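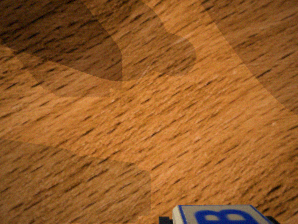

Ticket status: open, again. The printer is a Balaskas 703, mono laser, bought new in June, and its fault is that it prints small dark dashes across every page whether or not I asked for any. They come out on letters, on invoices and on blank test sheets. They all slant the same way, from the bottom left up towards the top right, and if you want to know what they look like, look at the grain in the tabletop: short dark flecks in parallel streaks, very evenly spread. It is a pleasant effect on wood. On an invoice it makes people ring up and ask whether there is something wrong with their eyes.

Product: Balaskas 703
Driver: Rutar universal, latest version offered
Connected by: USB cable, previously wireless
Reported through: Stirnard customer portal
Priority: Low (set by portal, can't be changed by me)

What I had already tried before opening the ticket

Turned it off and on. Turned it off, went and had lunch, turned it on. Took the toner cartridge out, rocked it gently from side to side as shown on the sticker and put it back. Ran the cleaning page from the menu, which feeds a sheet through very slowly and delivers it with dashes on. Ran it four more times in case it was a matter of confidence.

I also changed the paper. The old paper was the cheap sort from the supermarket, and I knew that would be the first thing I was asked, so I bought a ream of the stuff Stirnard sells with its own name on the wrapper. The dashes look slightly sharper on it.

Update 1

First reply received. It thanked me for choosing Stirnard and asked whether I had tried different paper. I said yes, and which. The second reply thanked me for choosing Stirnard and asked me to confirm that the printer was plugged in. I pointed out that it was printing. The ticket was then marked "Awaiting customer", where it stayed for a week while the customer awaited it. 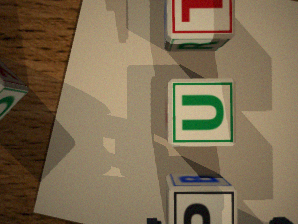
Reading time: 5 minutes

Update 2

The ticket has been passed to second line support, who are a different set of people with a longer signature. They do at least seem to have met a printer. They asked for a scan of a test page and the total page count, and they wanted to know whether the marks repeat at a fixed distance down the sheet.

That last one is a good question and I should have thought of it myself. Marks that come back at a regular spacing usually mean something round is dirty or damaged, and the spacing tells you which round thing it is. I got the ruler out. The dashes do repeat, but they are so close together that I could make the measurements fit any roller in the manual, and for one happy evening I had it down to a part this model hasn't got.

Page count at the time of asking: 200 since the last cartridge. So nothing worn out, unless it was made worn out.

Update 3

Asked to remove the Rutar driver completely and install it again. Removing it takes a moment. Removing it completely means hunting through three folders and a settings page for the bits it leaves behind, rather like clearing up after a Christmas tree. Restarted, installed, printed. Dashes.

Then I did what I ought to have done on the first day and copied a page straight from the glass with the computer switched off. Dashes again. A copy made that way never goes near the driver, so the driver is in the clear, and I owe Rutar a small apology for several things said to the screen.

I reported this. The reply asked me to reinstall the driver.
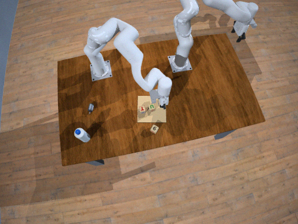

The next thing was the stop test, which second line suggested after I had asked to be let off the driver. You start a print and open the front door halfway through so the page is caught inside. Then you take the cartridge out and look at the drum. If the marks are already there, the trouble is in the cartridge or in whatever draws the image on it. If the drum is clean and only the finished page is marked, you look further along at the fuser, the hot part. Let it cool before you go poking at it. The manual says this in four places and I can now say it in a fifth.

It took me several goes to get the timing right. Too early and the paper hasn't left the tray, too late and it slides out looking pleased with itself. On the one that worked, the dashes were on the drum, faint but all there and all leaning the same way.

So, the cartridge or the laser unit. I had no spare cartridge, and Stirnard wouldn't send one until I had shown that the cartridge was at fault, for which I needed a spare cartridge.

Update 4, Thursday, December 15, 2022

Bought a cartridge with my own money from Fakside, who deliver quickly and don't ask whether anything is plugged in. It cost 31 pounds. Fitted it, ran one page to settle it and then a second.

No dashes. I held the page up to the window and there was nothing on it at all, which I admit is a strange thing to be delighted by. Printed 10 more to be sure, mixed text and blank, and then made a copy from the glass. All clean.

I put the old cartridge back to check, as you should, and the dashes came straight back. 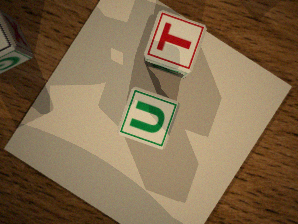 Red letter T, lying on its side.

I have sent all this to second line with the scans and asked for a refund on the faulty cartridge. The answer so far is that the starter cartridge supplied in the box isn't a product in its own right and so has no warranty of its own. It is covered by the printer's warranty. The printer is now working, so there is no fault with the printer to claim for. I have read this a few times and can't find the loose end, though I have asked whether putting the bad cartridge back in would help.

If you have found this page by searching for slanting dashes on a 703, do it in this order and save yourself the rest. Copy from the glass first. If the marks are on the copy, leave the driver alone. Do the stop test next and check the drum. Marks on the drum, try another cartridge, borrowed if you can manage it. I can't help if the new one does the same, other than to say that the laser unit is listed as not user serviceable.

Status as of this evening: "Resolved - customer satisfied". I have reopened it.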